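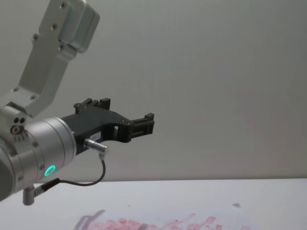 Two-finger gripper, black, on a silver-grey arm

Boards > Personal Care Tech > Light Devices > Measurement

New posts Search Members Rules

Protura mask: irradiance below the printed figure

hpz_bench
Bought the Protura face mask in March, red and near-infrared version. The leaflet gives 46 mW/cm² "at the skin" on the high setting. I put a photodiode power sensor against the inside of the forehead panel, centred over a red LED, and get 37. Battery full, mask on for three minutes before the reading so the LEDs had settled. Sensor was zeroed with the mask off and the room light out.

The cheek panels read lower again, but the curve of the shell makes it hard to sit the sensor flat there and I don't trust those numbers enough to post them.

Two questions. Is anyone else getting something close to 37 on the forehead? And does anybody know what distance the makers mean by "at the skin"? The silicone spacer holds the LEDs off the face by a few millimetres and I've measured at the spacer height.

Hanane

M_Kamath
What is the sensor aperture? If it's wider than the LED pitch you are averaging over the bright spots and the gaps between them, which will pull the reading down. If it's narrower you get the peak, and the peak on these masks can be well over the average. A printed figure with no aperture and no distance can't be checked by anyone, them included.

Also, which wavelength did you set on the meter? Silicon response changes a good deal between red and near-infrared. If both banks were on together and the meter was set for red, the number is a mixture and doesn't correspond to either.

hpz_bench
Aperture is just under a centimetre, so it takes in one LED and part of its neighbours. Meter was set for red and I had the mask in red only mode. I know the leaflet doesn't say whether 46 is for one bank or both. If it's both, then I've compared the wrong things and the title of this thread is unfair.

amparo_t
It's for both. I asked Holton, where I bought mine, and they forwarded a reply from the importer saying the figure is "total optical output, combined mode". No distance given. They didn't answer the second time I wrote.

Combined mode has a lower drive current per bank than red only, as far as I can tell from the supply current. So you can't take your red reading and add a near-infrared reading taken the same way. You'd have to measure both with both running, and for that you need either a filter or a thermopile head.

M_Kamath
Agree with the last part. A thermopile is flat across the range and settles the argument. It'll be slow and it will drift if you hold it in your hand, so clamp it.

PavPoojary
I don't see that any of this matters to the person wearing it. The timer is fixed at ten minutes. Whether you get 37 or 46, you are inside the spread you'd get from the strap being tight or loose. I've had the Brosix one for over a year and the difference between the panel touching my forehead and the panel sitting slightly off is larger than the difference you're all discussing.

hpz_bench
It matters if the leaflet uses the figure to work out the dose, and it does. There's a table on the back page with joules per square centimetre for each programme, and every row is 46 multiplied by the time in seconds. If the irradiance is wrong the whole table is wrong by the same proportion. I agree about strap tension. I'd still rather start from a correct number and lose some of it to fit.

PavPoojary
Fine, but then the complaint is about the table. I'd also point out that the dose figures in the papers people quote come from different sources with different beam areas, so matching the table to a paper to the nearest joule is false precision whatever the mask does.

M_Kamath
That is fair. A dose to one significant figure is as far as I'd go with any of the home masks.

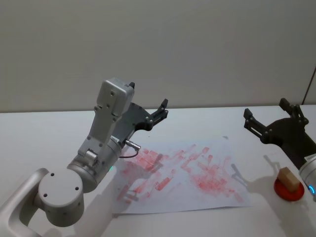 Going back to Hanane's reading, I repeated it on mine last night. Red only, high setting, sensor clamped over the forehead panel at spacer height. It started higher than hers and fell steadily for the first couple of minutes, then flattened. I won't quote the absolute value as my head is out of calibration, but the shape of the curve is good evidence that the warm-up matters. If the maker measured within a second or two of switching on, the printed figure would come out high with no dishonesty involved.

I also see a step down when the battery drops to two bars. It's small but repeatable. The driver doesn't seem to be properly constant current at the low end.

vimala.pillai
Does the step show up on the Farouk panel as well? I've always assumed the two share a driver board, the button layout and the beep are the same. Mine is mains only so I can't test the battery side.

M_Kamath
Can't say, I've not had one open. A mains unit wouldn't show it in any case.

amparo_t
They don't share a board. I've had both apart. The Protura has one inductor and a controller with the marking ground off, the Farouk has a separate driver for each bank. Same button membrane, yes.

For what it's worth I can borrow a thermopile head from work for one evening. I'll do combined mode, forehead and left cheek, at spacer height, with the warm-up logged. Hanane, if you tell me your serial prefix I'll check whether we have the same revision. Mine begins with a letter and the older ones don't.

hpz_bench
Mine begins with a letter too. Sent you the rest in a message. Please note the room temperature if you can, mine was done in a cold spare room and I should have said so at the start.

PavPoojary
If you're doing it anyway, take one reading with the spacer removed. I think that will move the number more than the warm-up does.

amparo_t
Will do, though the spacer is glued on this revision so it may be one reading and then no spacer. I'll leave it until last.

vimala.pillai
Following. I'd like to see the cheek value most, that's where I use it.

Replies: 14 Shares: 2

Back to Light Devices Next thread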